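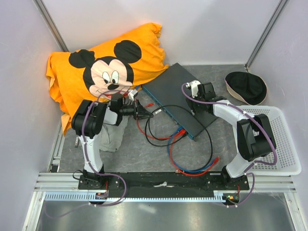 *A network switch with red and blue Ethernet cables, a white mesh basket and a Mickey Mouse pillow. Clesthorpe wants homes to sort mixed clutter like this before pickup.*

**Clesthorpe's "one basket" cleanup starts with plenty of loose ends**

CLESTHORPE, Saturday, March 12, 2022 - The town's new household cleanup plan asks residents to put old network gear in one basket, fabric in another, and leave both at the curb. On paper it takes ten minutes. Anyone who has tried to get an Ethernet cable out from under a pillow may want to allow longer.

The trial covers 122 homes on the Flondstead side of town and is run by Saavedra, the hauling company that also holds the regular trash contract. Saavedra says the sorted goods will go to its depot at Stundgate, where switches and cables that can be used again will be set aside for resale. It has not said what share it expects to save, or who keeps the money.

The flyer sent to each home is cheerful and short on detail. Cables are to be "neatly coiled," with no word on what happens to the ones that come in a knot. Switches and routers go in with their cables, but the flyer also says to unplug everything first. Pillows, caps and cleaning cloths all count as fabric, whatever they are stuffed or stiffened with. A cartoon pillow with crumpled corners is apparently welcome. Whether anyone will want it is another question.

There is also the matter of the baskets. Homes have to supply their own, and the town will not promise to return them. A plastic mesh one is fine, the flyer says, as long as nothing pokes through the holes. Thin cables tend to do just that.

An earlier drive in July ended with 37 homes taking part out of 100 invited. The town called that a good start. It also left a pile of tangled cords at Stundgate that was still there in the fall, according to the depot's own notes.

Pickup for the new trial is every other week, and homes that miss two rounds will be dropped from the list. Saavedra's fee for the work was not in the papers released this week. The town says it will publish a cost figure once the trial is over, but has not set an end date.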